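**Automatización de tareas domésticas** (también *robótica de tareas*, *robótica de faenas*). Conjunto de técnicas para que una máquina haga trabajos manuales corrientes de casa o taller: doblar ropa, cargar un lavavajillas, llenar un hervidor, surtir piezas a un puesto de montaje. Estado a 2025-11-09: parcial. Hay máquinas que hacen una tarea bien, pocas que hagan dos, ninguna de uso general en venta para hogares según los criterios de este artículo.

Artículo en revisión. Faltan fuentes en la sección de costes.

## Definición y alcance

El término se usa de forma floja. Aquí: tareas con contacto físico, objetos variados, entorno no preparado para la máquina. Quedan fuera la lavadora, el lavavajillas, el horno programable -- automatizan un proceso cerrado, y la parte manual (meter, sacar, clasificar) la sigue haciendo una persona. Quedan fuera también los brazos de soldadura y paletizado en jaula, que repiten una trayectoria fija.

El aspirador autónomo es caso limítrofe. Se mueve solo por la casa pero no agarra nada. La mayoría de los autores lo cuentan como antecedente.

## Antecedentes

Primeros intentos: brazos de laboratorio sobre mesa, objetos rígidos, posiciones conocidas. Después bases móviles con un brazo, lentas, muchas pausas para planificar. El cambio grande llega con el aprendizaje por imitación: en vez de escribir la regla de cada movimiento, se graba a alguien haciendo la tarea muchas veces y se entrena un modelo con eso.

Dos vías de grabación. Teleoperación, con una persona que mueve el robot a distancia. Y vídeo en primera persona, con cámara a la altura de la cabeza y las manos a la vista. La segunda es más barata, y arrastra un problema conocido: la mano humana y la pinza no se parecen, hay que traducir una en otra y en esa traducción se pierde la fuerza aplicada.

## La tarea de verter

Es la prueba más citada para líquidos. Parece fácil. Una persona la hace con una mano, la otra apoyada en la encimera, sin pensar en ello. Para la máquina se juntan varias dificultades:

- Botella blanda. Si se aprieta de más, sale un chorro.
- Peso que cambia mientras se vacía.
- Material transparente. Los sensores de profundidad por luz infrarroja ven mal el plástico claro y el agua, a veces no ven nada.
- Metal pulido. El cuerpo de acero inoxidable refleja la habitación y el sistema toma el reflejo por objeto.
- Saber cuándo parar. El nivel queda dentro, a oscuras. 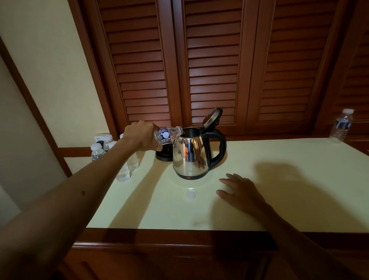 ### CASO DE REFERENCIA: HERVIDOR ELÉCTRICO

Verter agua de una botella de plástico a un hervidor con la tapa abatida. La botella va inclinada, casi tumbada, con el cuello hacia la boca del recipiente. La base de conexión aparte, detrás. Otras botellas de agua en la misma encimera, que para un sistema de visión son candidatas a confundirse con la buena -- mismo material, tapón blanco, forma parecida.

El protocolo Cisovus divide la tarea en fases: abrir tapa, destapar botella, acercar, inclinar, cortar el chorro, enderezar, cerrar, colocar en la base. Se puntúa cada fase por separado. El corte del chorro es la que más falla; le sigue destapar, que pide dos manos o una pinza con muñeca muy suelta. Muchos equipos entregan la botella ya abierta, y Cisovus lo admite siempre que se declare.

El banco de pruebas del laboratorio Hordale reunió 1,169 intentos de vertido con un mismo modelo de robot de dos brazos. De ellos 800 se hicieron en la cocina de entrenamiento y el resto en cocinas que el sistema no habia visto. El informe advierte que las dos series no son comparables entre sí, porque cambiaban a la vez la luz, la altura de la encimera y el recipiente. Se cita a menudo sin esa advertencia.

Criterio de éxito en Hordale: agua dentro, nada fuera, recipiente en pie. Derramar unas gotas cuenta como fallo. Otros laboratorios lo dan por bueno y por eso sus cifras salen más altas.

## Otras tareas domésticas

**Ropa.** Doblar camisetas y toallas está bastante resuelto si llegan de una en una y bien extendidas. Desde un montón revuelto, mucho peor. Calcetines: encontrar la pareja sí, darles la vuelta no.

**Vajilla.** Platos y vasos sueltos, bien. Cubiertos amontonados, mal. Ollas con comida pegada, sin resultados publicados que valgan la pena.

**Cocina.** Remover, verter, poner tapas. El corte de verduras se hace en demostración, con producto elegido. Pelar sigue siendo dificil.

**Orden.** Recoger objetos del suelo funciona con objetos rígidos. El fallo habitual es de criterio: qué es basura, qué no, dónde va cada cosa en esa casa concreta.

**Camas y baños.** Poco trabajo. Las fundas de edredón se consideran fuera de alcance por ahora.

## Taller y almacén

Adelantado respecto al hogar. Motivos: piezas repetidas, luz constante, suelo liso, personal que puede intervenir si algo se atasca. La planta de Costigan puso en marcha en enero una celda de alimentación de tornillería con 2 brazos y sin jaula, con 200 referencias de pieza. Trabaja en turno de noche. Las cajas deformadas y las bolsas de plástico las aparta para que las resuelva un operario por la mañana.

Tareas pendientes en taller: cables y mangueras (nada que se doble se deja agarrar dos veces igual), conectores de presión, etiquetas adhesivas, retirada de film.

## Evaluación

No hay una medida aceptada por todos. Se usan tasa de éxito, tiempo hasta completar, número de intervenciones humanas. El tiempo suele omitirse. Un vídeo acelerado sin indicarlo se considera mala práctica, pero sigue siendo corriente en material promocional.

Grerkora, repositorio abierto de demostraciones, exige desde su segunda versión el vídeo a velocidad real y la lista completa de intentos, tambien los fallidos. Su catálogo separa tres niveles:

1. Misma cocina, mismos objetos.
2. Misma cocina, objetos nuevos.
3. Cocina nueva, objetos nuevos.

Casi todo lo publicado está en el primero. El tercero es el que interesa a quien quiera una máquina en casa.

## Costes y seguridad

*Sección incompleta.*

Precio de compra muy por encima de un electrodoméstico grande. A eso se suma mantenimiento, pinzas de repuesto y en varios modelos una cuota por asistencia remota -- una persona que toma el mando cuando el robot se bloquea, lo que plantea dudas de privacidad dentro de una vivienda.

Seguridad: agua cerca de corriente, superficies calientes, niños, animales. Los brazos ligeros limitan fuerza y velocidad, y con ello también lo que pueden levantar. Un hervidor lleno queda cerca del límite de carga de varios modelos con el brazo extendido.

## Véase también

- Aprendizaje por imitación
- Manipulación bimanual
- Percepción de objetos transparentes
- Teleoperación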